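Elside open day, anyone else go?

gripfan_18
Went to the Tendell open day at Elside in September. They had the hand-held grippers out and let visitors record a few runs themselves. You squeeze, the fingers close, and you move the item over to a box. I did snack bags for most of an hour. The thing is heavier than it looks and my wrist was sore by the end.
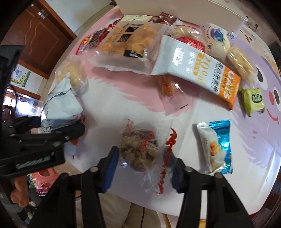

The woman running our table wanted slow, even moves and no second grabs. If you fumbled, you started that run over. Their goal was 200 good runs by closing and the board said 207 when I left.

hulport_dan
I was there in the morning. Liked it, but I don't buy 207. I saw bad runs get counted at the next table.

gripfan_18
Could be. At ours she was strict.

mossback
Did they show an arm doing the same job? Recording people is fine, but that's half a demo.

hulport_dan
Yes, at 2 pm in the back hall. Shahbazi had one picking pouches. It was slow and they stopped it twice.

mossback
So 206 or 207 runs and the arm still stops. Not impressed.

gripfan_18
Those runs hadn't gone into anything yet, they said so at the start. Different software too. I'd go again, maybe with a wrist brace.

quill77
Is there one planned for Hulport?

hulport_dan
Next spring, last I heard. Sign-up isn't open yet.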